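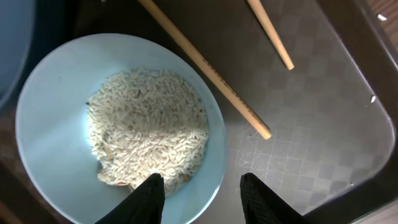

December 2, 2024. Lemgate bench, table-clearing work.

I write down the rules again, as Edith Inga asked me, because the February sheet from Grodari is too general for us.

Rule 1. Food contact. Rice goes with the fingers only if the pads were wiped before the session. The wipe is noted in the log with initials, also when the pads look clean.

Rule 2. Closing speed over any dish is limited to 40 per cent. Over the rack also. The old limit of 100 is still in the Lloyd profile — please do not load it.

Rule 3. Loose grains are not a fault. A fault is when the tray or the bowl is pushed by the finger. I had mixed these two in my notes until now.

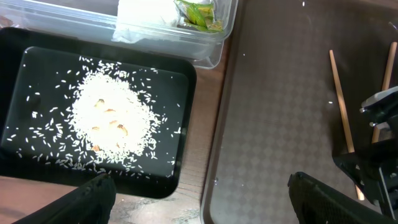

May one reach over the table while the arm is holding?
Only after the stop is pressed and the second person has said it aloud.

Rule 4. Chopsticks are taken one at a time. They are thin and the grip force must be set low first. Edith wants 13 trials with the new value before we sign it, I agree.

Rule 5. Paper and wrappers go out before any dish goes to the rack. We broke this at Flestoswood and I had to clean the pegs by hand.
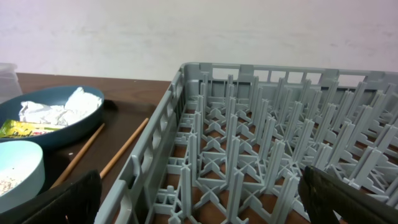 Notebook 13, p. 39

Approach to the rack is from above, never through the side wall. Keep the wrist camera on for the whole approach. To do: ask Edith if rule 2 needs a separate line for bowls.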